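Print this article | E-mail this article

3.2 Setting up the picking cell and keeping it running

I'll be frank, most of my time on the Nkosi cell went into cables and clamps, and I wish more papers wrote that part down. The arm is a KUKA, the work area is a metal bin on a wooden table, and the control software is our own Nunix build. We had the whole thing moving in 2 days. Getting it to run a full session without me standing next to it took until October!

The bin was the first headache. If it shifts even a little, every grasp near a wall goes wrong, and our early runs at the Lanside lab were full of fingers bumping sheet metal. So now we clamp it (a plain bar clamp does fine) and I check the clamp before each session, then redo the bin corners in the software if anything has moved.
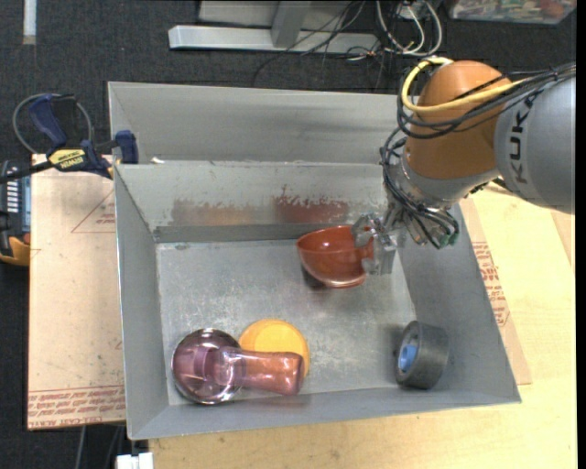
Figure 9. The KUKA arm gripping a reddish-brown bowl in the clamped bin, with a roll of duct tape and other objects toward the front.

The wiring was the second headache, and a slower one to find. Everything the wrist needs runs along the outside of the arm, past the orange joint housing, and you can see in Figure 9 how much of it there is. Too little slack and the wrist tugs on a connector when it turns. Too much and a loop hangs low enough to catch on the bin wall. I logged 52 stops during setup, and 44 of them went away once I re-routed the cables and limited how far the last joint could spin. The rest were gripper faults, mostly fingers that needed a wipe and a fresh zero.

We use cookies to improve your visit. By staying on this site you accept our cookie policy.

My routine these days is pretty short. I jog the wrist through its full range by hand, watch the loops, open and close the gripper, and run one test pick on the Worden object set before starting a session.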